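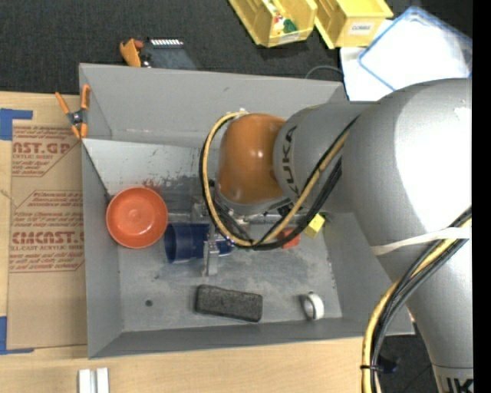

O que é um exilado?

Um exilado é uma pessoa que tem de viver fora do seu país porque lá corre perigo ou porque o governo a proíbe de voltar. Algumas pessoas são expulsas. Outras fogem antes de serem presas. Muitas vezes, a única coisa que fizeram foi dizer ou escrever aquilo que pensavam.

O exílio existe há muito tempo. Na Grécia antiga, os cidadãos de Atenas podiam votar para mandar alguém embora da cidade durante dez anos. Escreviam o nome dessa pessoa num pedaço de cerâmica partida, chamado "óstraco". Daí vem a palavra "ostracismo". Ainda hoje dizemos que alguém foi "votado ao ostracismo" quando toda a gente o põe de lado.

A história de um impressor

Gualtiero Zuccaro tinha uma pequena tipografia em Drodov. Uma tipografia é uma oficina onde se imprimem livros e jornais. O governo do seu país tinha feito uma lei de censura: antes de imprimir qualquer texto, era preciso mostrá-lo a um funcionário, que riscava as partes de que não gostava.

Zuccaro imprimiu um livrinho de 144 páginas sem o mostrar a ninguém. O livro falava de camponeses que tinham perdido as suas terras. Fez 1290 exemplares, que foram passando de mão em mão, escondidos em sacos de farinha e debaixo de casacos.

Em abril, a polícia fechou a tipografia. Zuccaro saiu de casa às quatro da manhã com a mulher e os três filhos e passou a fronteira a pé. Levava uma mala com roupa e um exemplar do livro.

Viver noutro país

A família foi morar para Tustent. As crianças não percebiam a língua e, nos primeiros meses, quase não falavam na escola. O pai arranjou trabalho a varrer o chão de uma fábrica de papel. À noite, escrevia.

Foi ali que conheceu Hubert Mayrhofer, um professor que queria fazer uma revista para os exilados. Chamaram-lhe Cloltska. A revista publicava cartas, poemas e notícias que não podiam sair nos jornais do outro lado da fronteira. Alguns números voltavam para lá às escondidas, dentro de outros livros.

Zuccaro esperou dezanove anos até poder regressar. Quando o governo mudou, a lei de censura acabou e ele voltou a Drodov, já de cabelo branco. Dois dos filhos preferiram ficar em Tustent, onde tinham casa e amigos.

Exilado, refugiado e emigrante

Estas palavras são parecidas, mas não querem dizer o mesmo.

Emigrante: pessoa que vai viver para outro país, por exemplo para trabalhar ou estudar. Em geral, pode voltar quando quiser.

Refugiado: pessoa que foge do seu país porque é perseguida e precisa da proteção de outro país.

Exilado: pessoa que vive afastada do seu país, quase sempre por razões políticas. Um exilado pode também ser refugiado.

Palavras difíceis

Censura: controlo do que se pode dizer, escrever ou mostrar.

Exemplar: cada uma das cópias de um livro ou de uma revista.

Fronteira: linha que separa dois países.

Para fazer na aula

Imagina que tens de sair do teu país e só podes levar uma mala pequena. Escreve uma carta a um amigo que ficou. Conta-lhe o que levaste e do que sentes mais falta.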